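I got to the Mahawong open day in January with low hopes. I'd seen robots at shows before, mostly waving. This one was set up beside a bed, handling a paperback, and I stayed for more than 2 hours.

Why a book? A box keeps its shape when you grip it. A book bends, fans open and slides around inside its own cover, and every one of those is a small argument with the machine. I had never thought of a paperback as a hard object. I do now!
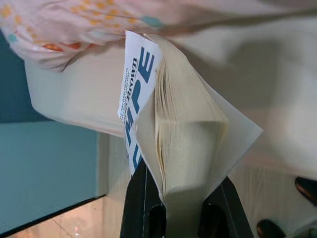
*Paperback in the gripper, pages fanned out.*

The setting won me over too. I've watched arms work over bare steel tables, and it's impressive in the way a factory is impressive. Put two arms over a Kuromi bedspread and suddenly you're picturing your own messy room (mine is worse) and wondering what they'd make of it.

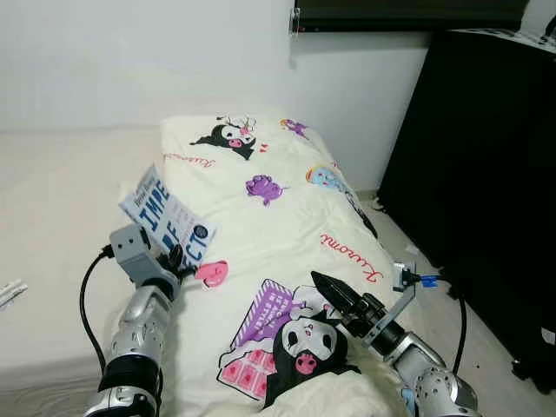
Sun-ja Bang disagreed with me over coffee. She thinks bedrooms are the last place we need this, and that the money would do more good in hospital laundries, where people hurt their backs every week.

It's a fair point and I've been chewing on it since. But I think the bedroom gets you to the laundry. Soft things, thin things, stuff lying where somebody dropped it: that's the same problem in both places, and I'd much sooner see it tackled in the open, with visitors asking rude questions.
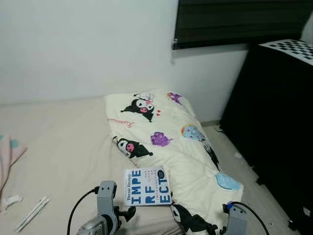

And we did ask them. Someone wanted to know if it could read the book next. Nam-gil Heo took them all with good humor, including my 4 in a row about grip force, and said plainly which ones the team couldn't answer yet. I wish every demo had that. A smooth show teaches me very little, and I come home having seen a trick.
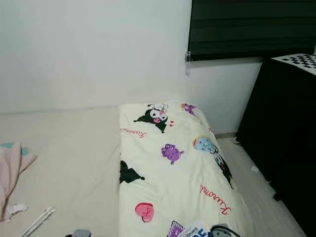

## Go if you can

Mahawong plans another open day, and I'd tell anyone curious to go. Take a kid along if you have one handy. Stand close, ask about the dull parts, and give it longer than ten minutes.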